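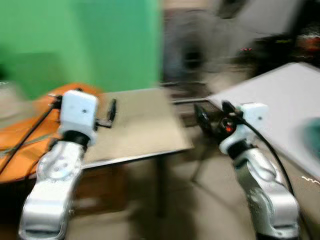

PRESS RELEASE
For immediate use
Cirkstead, 7 January 2022

Taltero to open its first tea room in Cirkstead this March

Hello from a very dusty Cirkstead! I'm Mirko Testa, I run Taltero, and after years of blending tea and posting it to people's houses I can finally say we're getting a place where you can come in, sit down and have a cup of it with us. The doors open in March, in the old Yurchenko bakery on the corner by the bus station, and I couldn't be happier (or more tired, if you'd like the full picture).

If you haven't come across us before, Taltero is a small loose leaf tea company. We started with one blend, a strong, malty breakfast tea called Burkmont, which I made for my dad when he moaned that his usual brand had gone weak. He liked it, his neighbours liked it, and before long I was filling bags at the kitchen table every night. We now have 3,705 subscribers who get a parcel from us each month. A good few of them live within walking distance of the new shop and have been asking for somewhere to drink the stuff for as long as I can remember.

The Yurchenko building was a bakery for most of its life and lots of people in town still call it that. I used to stop there on the way to school for an iced bun. It's been shut for ages, and when the lease came up I rang the agent from the car park at the supermarket with my shopping melting in the boot. We're keeping the tall front window, the old counter and the green tiles behind it. The lino has gone, I'm afraid, and so has the ceiling, which came down mostly by itself.

Arturo Ruggiero is joining us as tea room manager. Arturo has run cafés and hotel breakfast rooms for most of his working life and he's already been through my first menu with a red pen. Out went the seven kinds of scone. What's left is short and, I think, really good: toast done properly, a cheese and onion pie, two cakes that change with the week, and a fruit loaf from his mum's recipe that he won't let me write down.

"I want people to feel they can stay for one pot and the whole newspaper," Arturo says. "I've worked in places where the bill turns up before you've finished chewing. We won't be doing that here."

All the tea will be made in pots, with leaves, and it'll come to the table with a timer so you can have it as strong or as weak as you like. Burkmont will be on all day, of course. There'll also be a smoky one, a green one, a couple of herbal ones for the evening crowd, and a new blend that we've made just for the shop. It hasn't got a name yet! We've been calling it Number Four in the workshop, and I'd quite like the customers to come up with something better.

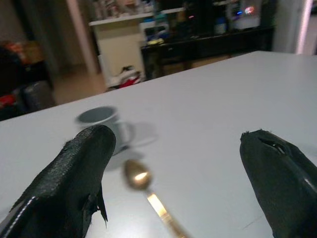 Teaspoon on a white tabletop.

Prices, as everyone asks. A pot for one will be £2.80 and a pot for two £4.50, and we'll top up your hot water for nothing. You'll be able to buy tea to take home as well, in 85 gram bags or by weight from the big tins, and if you bring your own tin or jar we'll knock a bit off. Subscribers get their first pot free, just tell us the name on your account.

The room will seat some 83 people once the back is finished, though we're starting with just the front half. The back half still needs its floor. When it's done it'll be free to use on weekday afternoons for local groups who need a table and a kettle - knitting, homework, language practice, the chess lot from the library if they want it. We've put £2,000 aside from the opening budget to cover tea and cake for those groups in the first few months. If you run one, get in touch now, as I'm drawing up the timetable on the back of an envelope and it's filling up.

We're also looking for staff. There are full-time and part-time jobs going, front of house and in the kitchen, and you don't need to know anything about tea. Arturo will teach you the service side and I'll go on at you about leaves until you beg me to stop. Evening and weekend shifts are there for anyone fitting work around college or children. Pop a note through the door of the workshop or send an email, a few lines about yourself is plenty.

The online shop carries on exactly as it is. Same parcels, same postage, same me writing the cards. The only change is that orders can be collected from Cirkstead once we're open, so pick that at the checkout if you're nearby and you won't pay for delivery.

I'll announce the opening date as soon as the floor people give me one. Members of the press are very welcome to come and look round before then, though do wear old shoes.

Press contact: Mirko Testa, Taltero
Jobs and group bookings: Arturo Ruggiero, Taltero Tea Room, the old Yurchenko bakery, Cirkstead

ENDS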